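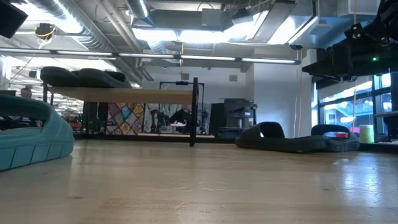
*Slide sandals at a wooden table and shelf.*

Manufacturers of heavy equipment have spent a generation moving final assembly away from the water. Land is cheaper inland, and labor is often easier to find. The closing of the Hernier dock, announced in January, follows that pattern. This publication believes the decision is a mistake.

The Kumuson works builds hoists and port machinery in units too large for most highways. A finished gantry leg must be cut into sections, trucked 40 miles, and welded again at the customer's site. Each new weld has to be inspected. When the dock was open, the same leg left the plant in one piece. 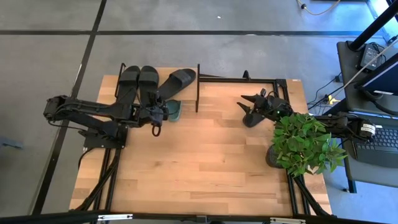 *Wooden table with a small shoe rack at upper left.*

Supporters of the closing point to dredging costs, and those costs are real. The channel at Coelho must be cleared every 6 years, and the bill falls on a shrinking number of users. Yet the Merkis yard faced the same problem and settled it by sharing its berth with 11 smaller firms. Its plant still employs nearly 3,000 people.

A quay is difficult to replace once it has been sold. The land is divided, the permits lapse, and the crews who know how to load a heavy barge take other work. The owners should delay the sale and invite neighboring manufacturers to share the dock before any part of it is offered for housing.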